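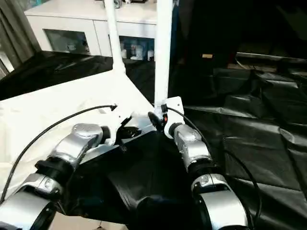

Beschaffung von Zweiarmsystemen -- Notizen zur 6. Sitzung (Bozsik)

Das Angebot von Altden nennt den Preis der Arme und sonst fast nichts. Greifer, Halterungen, Kabel, Abdeckungen: alles «nach Aufwand». Wer so etwas unterschreibt, plant kein Budget, er hofft.

Lindgren setzt für Wartung 208 Euro im Monat an. Klingt harmlos, macht im Jahr aber knapp 2500, und Ersatzteile sind nicht dabei. Vibeke Stougaard rechnet im Skript mit 2000 Euro jährlich für Verschleiß; ich halte das für zu freundlich.

Amortisation in zwei Jahren? Steht in jedem Prospekt. Fragen Sie nach den Stillstandszeiten -- und zwar schriftlich.

Aufgabe bis November: Angebote von Edness und Himik auf fehlende Posten prüfen, Einrichtungsstunden eigens ausweisen.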